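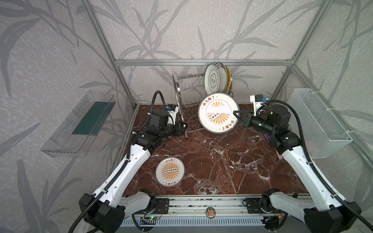
Plerirby

A small table of plates, bowls and the dish racks they go into (or don't). Version 2.

I started Plerirby after buying a dish rack that looked great in the store and then turned out to be useless for most of what I own. The dinner plates were too thick at the foot to sit in the slots, the saucers slid straight through, and my one pasta bowl took up the space of a whole shelf. I went looking for measurements, figuring someone must have written down how far apart the slots are on ordinary racks and how deep ordinary plates are. What I found was a lot of "holds a full dinner service!" and very few millimeters. So I got out the calipers, and here we are.

What's in the download

There are two files, dishes.csv and racks.csv, plus this README. Both are plain comma-separated text with a header row, UTF-8, nothing fancy. Please open them as UTF-8 and don't let your spreadsheet guess, or the names of some dishes will turn into question marks (see "Names and lettering" further down).

dishes.csv has 200 rows, one per dish. If I own a set of matching plates, I measured one of them and left the rest alone. Mugs and glasses aren't in there. I tried mugs for an evening and got into such a tangle over handles that I took them all back out.

racks.csv is much shorter and covers the racks I've had in my own kitchen or could borrow for long enough to measure properly. The ones from Prusto are listed under the name on the box. The rest are mostly unmarked, so I gave them nicknames like "tall wire" and "the bendy one". I know that isn't very scientific, but I'd rather have a nickname than a wrong model name.

Columns in dishes.csv

dish_id – a short code, never reused, even if I delete a row

kind – dinner plate, side plate, saucer, soup plate, bowl, platter, other

diameter_mm – widest point across. For ovals and rectangles this is the long side, and short_side_mm holds the other one

height_mm – from the table to the highest point of the rim with the dish sitting flat

foot_mm – outside diameter of the foot ring underneath, empty if there isn't one

rim_mm – thickness at the very edge

weight_g – on my kitchen scale, bone dry

material – only filled in when I'm sure. An empty cell means I couldn't tell, and I'd love it if people stopped emailing me guesses from the color alone

decoration – a few words in my own style, so don't try to parse it

lettering – any words on the dish, copied as they are

source – where the dish came from, when I remember

notes – whatever else

Columns in racks.csv

rack_id, name, slot_gap_mm (inside to inside, measured at the height where a plate actually rests), slot_count, slot_lean (upright, slight, strong), base_mm, tray (yes or no), notes. If the slots aren't all the same width, there's one row for each width and they share a rack_id. That caught out a couple of people with the first version, and I've tried to make it clearer by adding a letter after the row number.

How I measure

Everything gets measured on a hard flat surface, clean and dry. I use a stone tabletop when I can, because my wooden kitchen table has a dip in it that you only notice once you put a straightedge across. A dark surface helps with white dishes too! I spent ages squinting at pale rims on a pale counter before I worked that out.

Diameter comes first, taken twice, the second time with the dish given a quarter turn. Plenty of round plates aren't quite round. I write down the bigger of the two, since the bigger one is what gets stuck. Rim thickness is taken at a plain part of the edge, away from chips and thick blobs of glaze. For height I lay a ruler across the rim and measure down to the table from the underside of the ruler, which sounds fussy but saves you from having to hold the calipers in midair with one hand and the bowl in the other.

Racks are harder. Wire bends, and a slot that's narrow at the bottom can be generous at the top. I measure empty racks only. I also gave up on measuring how far a rack gives under load, although if anybody has a neat way of doing it I'm all ears.

The fit column that isn't there

The first version had a file that claimed to tell you which dish fits which rack. I've dropped it. It depended much too heavily on how I personally load a rack (big plates at the back, facing left, every other slot if they're deep) and I got some fairly grumpy messages from people who load theirs the other way around. They had a point. A soup plate that sits nicely when it leans backward may roll straight out when it leans forward.

What you can do is compare rim_mm and the depth of the dish with slot_gap_mm. If the rim is wider than the gap, forget it. If the rim goes in easily but the dish is deep, expect it to eat into the next slot. Past that, you have to pick up a plate by the rim, stand it in the rack and see what it does. I still do that with every new one, tilting it a little each way before letting go.

Names and lettering

I copy lettering exactly and put a translation in the notes if I have one I trust. My favorite row in the whole table is the white plate with the orange sunburst. It has a thin gray rim, an orange banner across the middle with a row of dark circles on it, and 该吃饭了 in small characters near the edge, which is more or less "time to eat". The same words are printed on the opposite side the other way up, so there's always somebody at the table who can read it the right way around. In the lettering column it appears once, with "repeated, inverted" in the notes. I use that wording for every dish with the same arrangement so you can search for it.

Brand stamps on the underside go into notes and stay out of lettering. Price stickers don't go anywhere, I peel them off. (Warm oil and patience.)

Decoration is mostly there so I can find the right dish again in my own cupboard. "Blue flowers, messy" and "blue flowers, tidy" are two separate plates and I'm sorry, those really are the best descriptions I could come up with.

Where the dishes come from

A good chunk are mine, picked up over the years without any plan. Others came from the Saturday-morning kind of table at the Uvotgate flea market, where there's always a crate of odd saucers under everything else, and from Ehlers, a secondhand shop that let me sit in the back with a scale and work my way along the shelf. I bought a soup tureen out of guilt. The tureen is in the table as "other" and fits nothing.

As you'd expect, this makes the collection lopsided. It leans toward older everyday tableware, the sort people clear out when they move. There's very little restaurant ware, hardly any square plates, and almost nothing made for kids. Please don't use it to say what a typical household owns. It's what I could get my hands on.

Known problems

The scale is happiest with middling weights. Small saucers wobble by a gram or so between readings, and the big platters hang over the edge of the pan and hide the display, so I weigh those on top of an upturned bowl and subtract the bowl.

Some of the oldest rows have an empty foot_mm because I hadn't thought of the column yet, and the dishes have since been given away or broken. Those rows say "not rechecked" in notes. An empty cell without that remark means there's no foot ring.

Oval platters used to be mixed in with the dinner plates. They should all be under platter now, but if you spot one hiding, let me know.

Chipped dishes are included as long as the chip doesn't change the diameter. I've marked them "chip", with the place if it's somewhere that touches the rack.

Changes in version 2

Dropped the fit file, as above. Split height out into its own column – it used to be in notes, in whatever unit I happened to be thinking in. Everything is in millimeters and grams now. Removed mugs. Renamed "soup bowl with flat rim" to soup plate after a long argument with myself. Added the letters in racks.csv. Rechecked all the bowls in October, during a rainy stretch when there wasn't much else to do, and fixed the ones where I'd obviously read the calipers upside down.

Adding your own

Yes please! Send rows in the same column order, with your own prefix on the dish_id so we don't collide. Leave cells empty when you don't know. I'd much rather have a row with a diameter and a rim and nothing else than a full row of estimates. Racks are especially welcome, above all the ones with a strong lean, which I hardly have any of.

If you measured in inches, send inches and say so in the notes, and I'll do the converting myself. I've seen what happens otherwise.

Using it

Do what you like with the numbers. Plan a shelf, design a rack, settle an argument about whether the big plates will go in sideways. A mention of Plerirby is nice but you don't have to. If you build a rack that takes a deep soup plate without wasting the slot next door, please send me the measurements for racks.csv, and tell me where I can get one.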